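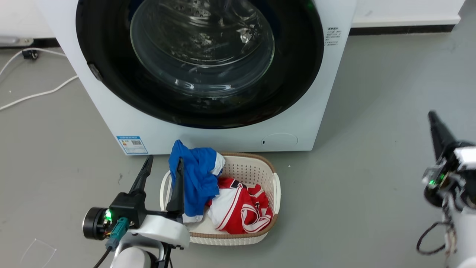
Keeping a front loader fresh

A musty smell nearly always starts at the rubber seal. Pull the fold back with a finger and wipe all the way round with a cloth dipped in warm water and a drop of washing-up liquid. Hair grips, coins and fluff collect at the bottom of the fold. Dry it afterwards with an old towel.

Leave the door ajar between washes if there are no small children or cats in the house.

Detergent drawer

Most drawers come right out if you press the tab at the back. Soak it in the sink for an hour and scrub the corners with an old toothbrush. Do the roof of the drawer housing as well — black mould likes it up there.

Filter

Put a shallow tray and a towel down first. Let the water out slowly, then unscrew the cap and rinse the filter under the tap. Screw it back firmly and check for drips on the next wash.

Hot wash

Run an empty cotton cycle at 60 degrees or above once a month, more often if you mostly wash at 30. Use powder for this one. Liquid has no bleach in it.

Towels

Too much detergent makes towels stiff. Halve the dose for 2 washes and skip the softener. Charmaine Shabalala wrote in to say she adds an extra rinse as well, and in a soft water area that is worth doing.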